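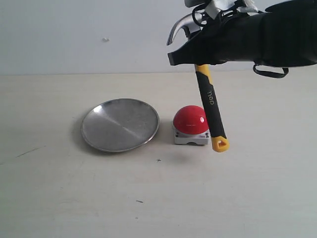
I've had the Vorska tabletop kit for a whole term now and people keep asking if it's worth the money, so I'm finally writing it up. Posted Tuesday, August 28, 2018, with a cup of tea going cold next to me.

What you get is a pile of objects, a task list and the Zumell training code. The idea behind Zumell is that you show the arm a job by hand, a few dozen times, and it learns which bit of an object to use as well as where to grab it. My favourite is the hammer job (pick it up, bring it over to the big red button, press) and I spent far too many evenings on it!

I gave it 195 demonstrations. With the hammer hanging head up and the end of the handle doing the pressing, it managed 17 good presses out of 20, and I was properly chuffed. Then I started the hammer off lying at a different angle and it dropped to 4 out of 20. The paper does mention this, in a footnote, which I think is a bit cheeky. Adding 2,000 simulated runs helped the grasping a lot but did nothing I could measure for the pressing.

Moans: the Coste calibration script crashes if your table has marks on it, the manual is dreadful, and a long tool swings about more than the code expects. I slowed the arm right down and that mostly sorted it.

Would I buy it again? Yes, for the button tasks alone. If you only want plain pick and place, the Duranby set is cheaper and much easier to get going.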